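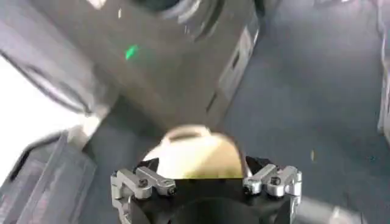 You'll spend the whole of March just getting it to the right spot, Karine Carrier told us at the first club night, so don't go promising anyone a finished robot. I wrote that on my hand and promised everyone a finished robot anyway.

(Wait for people to sit down. Say hello. Check the clicker works this time.)

So, I'm here for the Norach student robotics club, and the project is called Wulance. It's an arm with a two-finger gripper and a small camera close to the fingers, and we drive it by hand, save what the camera sees and what the joints do, then train on that. We entered it for the Tridex challenge in the household jobs group, and I'll be talking mostly about the bit before the training, the driving – it ate most of our year and I've got strong feelings about it!

First thing. Driving an arm is hard. We all thought it would be like a video game, and for ten minutes it is, and then you have to line up with something small and your hands go daft. Réjean Petrenko was the best of us by miles and he still had a sheet of paper taped to his desk saying SLOW DOWN.

(Ask who has driven one. If lots of hands, skip the next bit.)

When you turn the wrist, the camera turns too, so your picture tips over and "up" on your screen stops being up in the room. New drivers fight this. Old drivers tip their heads, which looks silly but helps.

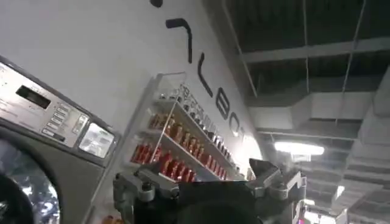 Speaker notes, page 2 of 16

We kept 897 runs in the end. I say kept, we made a lot more than that, and the argument over which to throw out went on for weeks. My rule was: if the driver got lost and found their way back, keep it. Karine wanted only the clean ones. We trained on both sets and hers did better on the easy jobs and mine did better when the starting spot moved, so we're both still insufferable about it.

(Pause for laugh. If no laugh, carry on.)

Shiny things now. Glass and polished metal are a pain for any camera, and big appliances have plenty of both. You get the ceiling lights coming back at you, and if you're moving fast as well 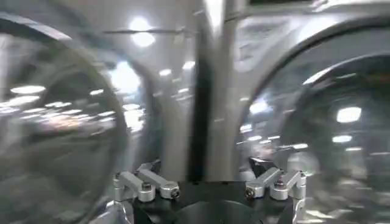
then it all smears together and the model has very little to hold on to. We tried a shorter exposure, which made everything darker, and we tried a speed limit on the wrist, which made the drivers cross. The speed limit stayed. Réjean set it at 35 per cent and hid the settings menu.

(Questions. Sutherland school group have to leave at half past, so take theirs first.)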